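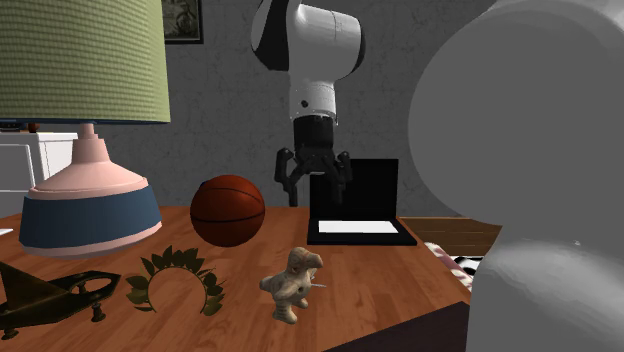

Brulero旧纽扣厂改造,常见问题,更新于2026年9月18日。厂房卖掉以后问的人太多,电话接不过来,先把问得最多的都写在这里,租户、邻居、想来租小间的人都可以看。没写到的再发邮件。想租小间的先看一条,申请表第四页的物品清单要写具体,别写“杂物若干”,写到图里那种程度就行:木桌面,桌上一盏台灯,浅橄榄绿灯罩,灯座粉色带一圈灰蓝,旁边一个篮球。这样写我们能判断你要放的是办公还是仓储,两种租约不一样。写“家具”两个字退回来的,这个月已经好多份了。

一、楼和产权

这栋楼现在是谁的?
Rafferty Rosenthal名下的公司,三月过的户。以前的业主跟这个项目没有关系了,别再去找他们要钥匙、要押金。旧租约里的押金已经跟着产权一起转过来了,账在我们这边。

成交价多少?
登记处可以查,公开的。我们这页不写,写了总有人说抄错了。

Gakby是什么?
物业管理方。收租、报修、门禁、清洁都找Gakby。业主自己不收租,谁跟你说“业主私下收可以便宜”,别信,先打电话问。

Bianchini呢?
施工总包。屋顶、外墙、电梯井、消防管都是他们做。工地上戴白帽子的是Bianchini的人,戴别的颜色是分包。有事找白帽子。

楼里以前到底做什么的?
纽扣。后来一段时间做过拉链头和包装盒,再后来二层租给人放布料。三层空得最久。网上说做过电池,没有,那是河对岸另外一家,名字像而已。

楼是不是保护建筑?
不是整栋。临街那面砖墙和钟塔在城里的保护清单上,外观不能动,窗框换要报批。后面加盖的部分不在清单里,可以拆可以改。里面的机器基座也不算。

钟还走不走?
不走。机芯拆下来送修了,什么时候回来没准。请不要再发邮件说钟慢了。

会整栋拆掉吗?
不会。后院那间锅炉房要拆,已经批了。主楼留着。这个问题每星期都有人问。

会改成公寓吗?
现在的用途许可是轻工业加办公加少量零售,没有住宅。业主说过“以后不排除”,意思就是现在没有申请。真要申请,得走公示,得贴告示在大门口,邻居会收到信。没收到信就是还没有。

有没有要转手的打算?
没听说。有消息会写在这页。

二、环境和安全

地下有没有污染?
买之前做过调查,报告在市政厅可以借阅,也可以问Gakby要电子版。结论简单讲:后院靠近旧油罐的一块土超标,要挖走换新土。主楼底下没查出要处理的东西。想看细节请看报告,不要看论坛。

挖土的时候会不会有味道?
会有一点,挖的那几天。土会盖布,装车也盖。味道重到受不了打Bianchini工地电话,贴在围栏上。

石棉?
有。管道保温和三层一部分地砖。管道那部分已经清完,验收单在前台。三层地砖还没动,所以三层锁着。请不要自己上去“看一眼”。已经有人上去拍照,拍了还发出来,看得我们头疼。

含铅油漆呢?
窗框上有。换窗的时候一起处理。没换的先封了一层,不要刮、不要打磨,租户自己装修前必须先问。

楼承重行不行,听说厂房地板都很结实。
一层行,二层看位置,三层没开放。二层中间那排柱子之间可以放重的东西,靠窗一跨不行。要放机床、窑炉、大水缸,先把重量和底座尺寸发来,工程师看过再签。签完再说“忘了讲还有一台”,那台进不来,说在前面。

下雨漏不漏?
二层东北角漏过。屋顶那一片补了,今年大雨两次没漏,再观察。别处漏了马上报,拍照带时间。水桶门卫那里有。

消防喷淋好了没有?
一层好了。二层在接。接的时候会分区关水,关水那天不准动火,焊接、喷枪、蜡烛都不行。通知会贴门上,也发短信。

电够不够用?
一般办公、缝纫、小木工够。要三相电的提前讲,配电房位置有限,先报先排。不要从隔壁间拉线过来,查到直接断。
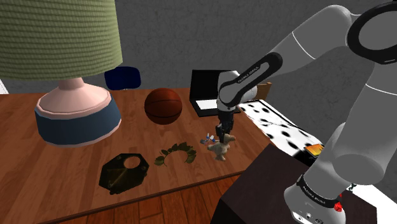

插座位置也别自己加。墙是砖的,里面走的老管,打穿过一次,整条走廊黑了半天。要加插座填报修单,选“新增”,Gakby派电工,材料费自己出,人工第一次免。电工来之前把墙边东西挪开,挪不动的写在备注里,省得白跑一趟。

三、租小间

还有空的吗?
有,不多。一层临院子还有几间,二层要等喷淋接完才交房。现在可以登记排队。

面积多大,能不能挑?
最小的一种200平方英尺,再大一种400平方英尺。能挑,看平面图挑,先到先得。平面图上打斜线的是已经有人的,没打斜线也可能有人刚签,以Gakby回复为准。

还有更大的吗?
一层西头有一整块,将近3000平方英尺,不拆开租。想要这块的单独约,不走下面的流程。业主希望租给做东西的,食品、印刷、家具这类都谈过,还没定。

租金怎么算?
按面积,按月,含公共区清洁和院子扫雪,不含电,不含网。价目表不放网上,发邮件要,当天或者第二天回。不要在评论区问价,看不到。

会不会年年涨?
合同里写了涨幅上限,签几年锁几年。续约重新谈。以前的老租户按旧约走完,走完再换新版,不强迫提前换。

老租户有没有优先权?
有。自己那间到期前三个月,先问你要不要。你说不要或者过期没回,才放出去。注意看邮箱,垃圾箱也看。有一位说没收到,后来在垃圾箱里找到的,间已经给别人了,我们也没办法。

押金多少?
一个月租金。旧押金自动转,不用重交。找不到收据的,报名字和房间号,我们查。

可以两个人合租一间吗?
可以,一个人签,另一个登记。出问题找签的那个。

可以转租吗?
不可以私下转。要走,提前讲,我们帮着找下家,找到就不收违约金。私下转的,门卡当天停。

能不能住在里面?
不能。过夜赶工可以,要提前报门卫。放床、放炉子做饭、挂着洗好的衣服,都会被当成居住处理。用途许可没有住宅,上面已经写了,再写一遍。

能养狗吗?
能带狗上班,牵绳,不进货梯。不能留狗过夜。

猫?
同上。

能开店卖东西吗?
临街那几间可以零售。里面的间每年可以参加开放日,开放日当天可以卖。平时有客人上门自取没关系,不要在走廊摆摊。

做音乐、打鼓行不行?
看位置。靠河那头可以,靠住宅那头不行。现在靠河那头满了,可以排队。

喷漆、用溶剂?
要有排风,要有存放柜,要给消防看过。三样齐了可以。缺一样不行。

四、申请流程

怎么申请?
下载表,填完,发到Gakby的招租邮箱。纸质的也收,放前台。

表里哪些地方最容易填错?
用途、物品清单、用电。用途不要写“工作室”,太宽,写做什么。物品清单前面讲过了。用电那栏把功率最大的一样东西写上,铭牌上抄,抄不清楚就拍照附上。

要交哪些材料?
身份证件,营业登记(没有的写“个人”),保险单。保险单可以签约前补,进场前必须有。没有保险不给门卡,这条没得商量。

保险要保什么?
第三者责任。受益方那栏要加上业主公司和Gakby两个名字,少一个保险公司要重出,你又要等几天。名字怎么拼,表的最后一页有,照抄。

多久有回复?
材料齐的一般两个星期。材料不齐的从补齐那天起算。催也是这个速度,现在负责看表的就两个人,还要接电话。

能先看房吗?
能。约。穿平底鞋,院子在挖,地不平。三层不看。不要自己翻围栏进来看,真有人翻。

看房的时候能量尺寸吗?
可以,自己带尺。墙厚、柱子位置平面图上是对的,窗台高度图上有两间标错了,以现场量的为准。正在改图。

被拒了能再申请吗?
能。拒的信里会写原因,改了再交。多数是用途跟楼层不配,换一层就行了。

五、施工期间

工期到什么时候?
外墙和屋顶先做,电梯后做,院子最后。具体日期改过好几次,不写了,写了又得改。进度贴在大门里面的白板上,Bianchini每星期更新。

几点开始有噪音?
按市里的规定来,早上七点以后,晚上六点以前。周末一般不做吵的。打桩那几天会另外发通知。

早上七点前就有卡车声,怎么回事?
送货的司机到早了,在门口怠速。讲过了,再有就记车牌发给我们,记得写时间。

货梯能用吗?
能,限时段,上午给工地,下午给租户。大件提前约。客梯还没装,电梯井再改。二层租户现在走楼梯或者跟货梯,腿脚不方便的联系Gakby,会安排一层临时间。

垃圾放哪里?
后门换了位置,现在在北门旁边。工地的大斗不要扔生活垃圾,也不要去里面捡木头,有钉子。想要旧木料的登记,拆完统一分,地板条和旧门都有人登记了,窗框不给(铅)。

旧机器怎么处理?
能动的卖了。剩一台冲床太重,留在一层大厅,当摆设。纽扣模子装了很多箱,博物馆先挑,剩下的开放日给大家看。

捡到纽扣算谁的?
院子里挖出来的,一把一把的,真的很多。零散的捡走没关系。不要进围栏里面捡。

灰尘太大,车和窗户都脏了,有没有赔?
洒水车已经加了一趟。洗窗可以登记,Bianchini完工时统一洗一次,沿Halesska街那几栋都包括。洗车不赔。

墙裂了是不是施工震的?
开工前沿街的房子都拍过照存底,愿意让进屋拍的也进屋拍了。发现新裂缝,报过来,对照存底看。当时没让进屋的,只能对外墙。现在想补拍也可以,约。

六、停车和交通

停车位够吗?
不够。施工期间后院停不了。前面的位子按租约配,一间一个。访客停街上。

邻居门口被占了怎么办?
先打Gakby,他们有租户车牌表,打电话叫人挪。表上没有的车,是别人的,找市里。

会不会在Halesska街另外开一个出口?
图纸里有一个,只出不进,给货车用。交通那边还在看,要求把路口的视距再算一遍。没批之前一直用老门。

公交站会搬吗?
不搬。围栏往里收了一点,站牌露出来了,之前挡住是我们的问题,已经改了。

沿河步道什么时候通?
项目答应让出河边一条给公众走,写在许可条件里,跑不掉。要等换土做完、护岸修好。全长272米,从钟塔下面到旧桥。路灯市里装。通之前不要从排水沟那边钻过去,滑。

步道通了,晚上关不关门?
还没定。有邻居希望关,有跑步的希望不关。听证的时候讲,发邮件也算意见,要写真名和住址,匿名的不收。

自行车放哪?
一层门厅进去左手有架子。自己锁好。不要推上楼。

七、税和补贴

业主拿了市里的钱没有?
拿了一项外墙修缮的补助,针对保护清单那面墙,议会记录里有数。其他是自己的钱加银行贷款。房产税有没有减免?申请了分期计入,就是改造增加的估值分几年慢慢加上去,还在审。没有“免税”这回事,传单上写的不对。

我们的房产税会不会跟着涨?
估值是市里的事,这页答不了。下次重估什么时候,问估价办公室。打给我们也是转过去。

小租户有没有补贴?
市里有一个给新开店的小额资助,临街那几间可以申请,里面的间不行。表在市政厅网站,找“小型商户”那一栏。我们可以出租约证明,提前三天讲。

招本地人干活吗?
Bianchini的招工牌子挂在大门口,直接问白帽子。Gakby在找一个兼职前台,下午班,要会接电话还要会用门禁系统,简历放前台或者发邮箱。

八、其他

能借场地办活动吗?
一层大厅可以,喷淋验收以后。学校和街坊的活动只收清洁费,商业的另外报价。厨房没有,水有。

拍婚纱照、拍短片?
外面随便拍。里面要约,要保险。钟塔不上人。

开放日哪天?
定了会贴。去年那次人比想的多,停车乱了,今年会把街对面的空地也借下来,正在谈。

三层以后做什么?
没定。有说办公,有说画室,有说留一半做仓库。先把地砖清了再说。

我有厂里的老照片、老工牌,你们要不要?
要!扫描完还你。放前台,写上名字电话,信封装好。照片背面有字的请不要撕胶带,我们来弄。家里老人在厂里做过、愿意讲讲的,也请留个电话,录音或者笔记都行,看老人方便。

怎么投诉?
先Gakby,不满意再写给业主,信封上写Rafferty Rosenthal收,前台会转。他本人会看,回得慢。急事不要写信,漏水、冒烟、电梯卡住打门卫,冒烟先打火警再打门卫。

邮件发了没人回?
标题写上房间号或者门牌号。没写的会沉下去。超过一星期没回再发一次,发同一封就好,不要换标题重发,换了系统当成新的,又排到最后面去。

这页多久更新?
有空就更。改过的地方不另外标了,来不及。打印出来贴在走廊那份是旧的,停车那段已经不对,以这页为准。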